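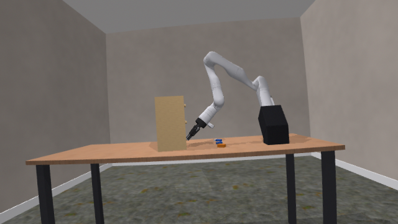
Loïc Arnaud looks after the drawer cell at Claltov, in simulation and on the bench. Most of his maintenance time goes into the simulated copy.

"The arm sits on a block at one end of the table, and every pose is measured from that block," he said. "If the block is off, the handles are off too. I check it before I touch a gain."

His routine starts with the cabinet. He loads the file, lets the physics settle for 60 steps, and reads back the position of both drawer handles. Then he sends the gripper down beside the cabinet and logs the distance from the fingertips to the tabletop.

In July the log showed contact errors from step 402 onward. Arnaud suspected the blue and orange blocks. Primo Rinaldi, who maintains the Cilero solver, found a stale collision mesh on one finger.

"It was the old finger, a little longer," Rinaldi said. "The render used the new one, so it looked fine."

They replaced the mesh and reran all 273 saved episodes. Arnaud now compares the two meshes at every load. The wrist offset is still entered by hand.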